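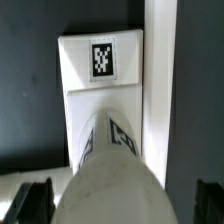 Norbert Ondrejka
Call the shop before you mail anything back. I had the same return mess with Skolness in August, and the label they email is only good for 41 days. After that they bill you the postage.

Tretine fan
just keep it, not worth the hassle

Radomír Kratochvíl
Thanks both. Order was 149 dollars so no, not keeping it - wrong size, wrong color. Called twice, on hold forever. Does the refund go back to the card or is it store credit?

Norbert Ondrejka
Card, if you ask. Have teh order number ready, mine ended in 2492.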